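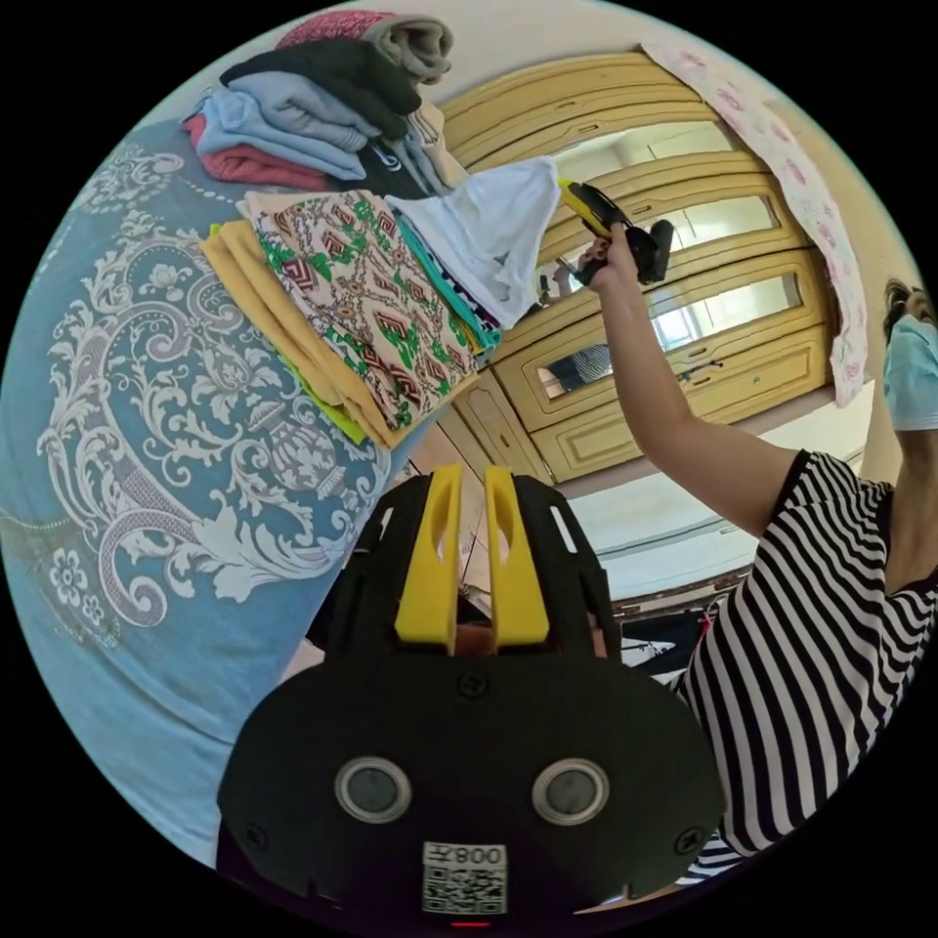 Tridadora Coupe Restoration - Progress Report for June

Prepared by Mahsa Rashti for Fereshteh Daneshvar, Zarkis Heritage Fund

Dear Fereshteh,

What a month! When I last wrote, the body was still sitting on the rotisserie and we were arguing about the rear quarters. The quarters are on, the arguing has stopped, and the car is starting to look like the one in the old Gidey brochure again.

Bodywork

Both rear quarter panels have been shaped, trial fitted and welded. The left side went in on the second attempt, and the right needed a good deal more work around the wheel arch, where an earlier repair had been laid straight over rust. We cut all of that out and let in new steel. The door gaps are even from top to bottom now, which I honestly didn't expect to be writing before fall. The hood still sits a touch high at the back corner on the passenger side. New hinge shims are cut and will go in next week.

The aluminum trim is back from polishing, and it's gorgeous. One strip had a crease that wouldn't come out, so we are making a replacement from flat stock.

Chassis

The frame is straight, painted and back on its wheels. We replaced 11 rivets in the rear crossmember and left every other original one where it was. Front suspension is rebuilt, with new kingpins and bushings. The brake lines are bent and clipped in place but not yet filled.

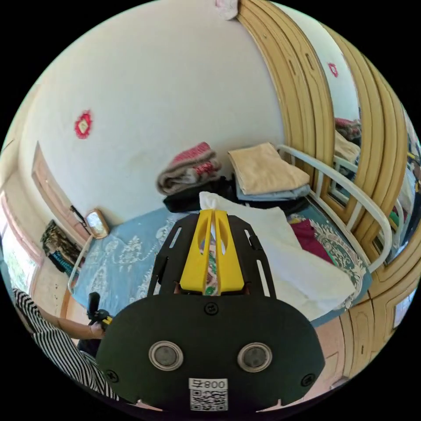 Bedroom, June

Engine

The straight six came home from Todero's machine shop with a reground crank and new bearings, and it ran on the stand at nine in the evening with most of the shop standing there grinning. Oil pressure was steady, and we held it at 2000 rpm for the first part of the break-in. There's a small weep from the timing cover - a gasket job, and an easy one with the engine out. The carburetor is a little rich at idle. I want to put another hour on it before we touch the jets.

Budget

We are inside the grant. Machine work came in $300 under the quote, and I'd like your okay to move that to the wiring loom, where the cloth-covered cable has gone up in price. The extra steel for the right quarter cost around $200 and came out of contingency. Receipts are in the folder I sent with the parts list.

Still to do

Engine and gearbox go in as soon as the timing cover is dry. After that comes the loom, then glass, then primer. Seats are the one thing behind schedule: the springs are fine, but the trimmer is waiting on hides and can't give me a date. I've asked for a sample of the oxblood so you can see it against the paint chip.

Come and hear it run if you can. I'd love to start it for you before it disappears under the hood.

Mahsa

Last updated: June

Related reports
Tridadora Coupe: stripping the shell
Tridadora Coupe: frame inspection and rivets
Finding parts for the Gidey six
Paint chips and the color question

Contact the workshop | Copyright Tridadora Restoration Project | Back to top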